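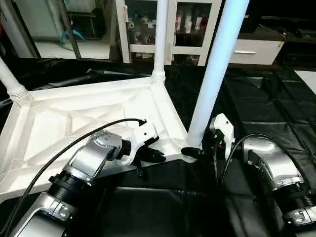 The white plastic table, with its ribbed panel and three of its legs in view.

Fuvo adds outdoor set to Molance range

2020-08-30. Fuvo has added a plastic table and a folding chair to its Molance range for gardens and small halls. Both go on sale in March at the Suksawat showroom.

The table weighs little enough for one person to turn over, and the legs come off for storage. The chair is white with light blue parts.

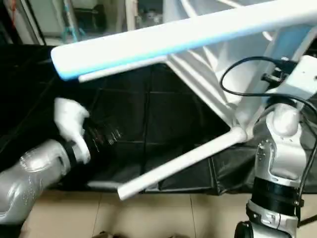
It folds flat and can be hosed down after use. A set of one table and four chairs packs into a space 90 cm wide.

"People asked us for furniture they could put away in a cupboard," said Mayuree Phromma, range manager at Fuvo. "We have made 3,541 sets for the first delivery."
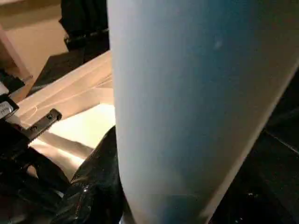
Close view of a pale blue-white cylindrical piece.

Orders: Fuvo sales desk, Suksawat.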